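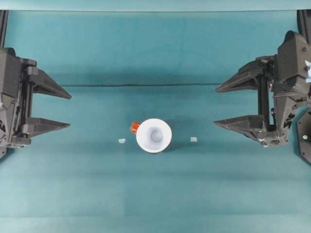 Caderno da oficina – outubro, entrada da tarde

Tecido verde na mesa, copo branco ao centro com a peça laranja-avermelhada na borda, um fragmento claro de cada lado.

Tecido
Continuo com o verde azulado do rolo Herberg. Cortei 100 cm e passei a ferro do avesso. O rolo antigo, o cinzento, fazia pregas junto ao canto e os copos leves ficavam tortos. Sobra pano para mais uma mesa. Não usar fita-cola por cima, deixa marca. Prender por baixo com as molas da gaveta 19.

Copos
Na caixa da Flirnport há 38 copos. Separei os que têm a borda riscada e pus numa caixa à parte, com etiqueta. Servem para guardar parafusos, para ensaio não. Os restantes voltaram à prateleira de cima, virados para baixo por causa do pó.

Falta decidir o que se faz com os copos mais altos da Dillonitz. Tombam com facilidade quando se puxa o pano. Por mim ficavam para o fim.

Disposição
Copo primeiro, fragmentos depois. Experimentei pela ordem contrária e acabei sempre por empurrar um deles com a manga. Distância ao copo parecida dos dois lados, a olho chega. A costura do tecido fica para o fundo da mesa, longe do copo.

Por fazer
– pedir mais pano à Lindqvist, mesma cor, e confirmar a largura antes de encomendar
– comprar um saco de 500 etiquetas pequenas, as grandes não cabem na base dos copos
– lavar o pano de reserva sem amaciador
– rever a lista de loiça colada na porta do armário, ainda tem as taças que já saíram

Pano e copos arrumados às 17h. A caixa dos riscados ficou em cima da bancada, junto ao lava-loiça.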